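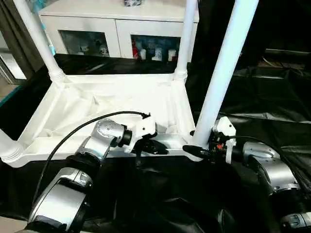

The underside of a white plastic stool, with ribs and braces molded into the seat.

Home & Living | Features

Plastic stools have furnished the lunch counters on Grurska Street for two generations. Makris, the oldest of them, keeps 300 in a back room and puts them out at 11, when the first customers come up from the market.

They stack, they rinse clean and they cost little. Dostetti, the hardware store next door, sells two kinds, tall and short. The short ones go faster in April, when the sidewalk tables open and families from Dinitz start coming over for the evening.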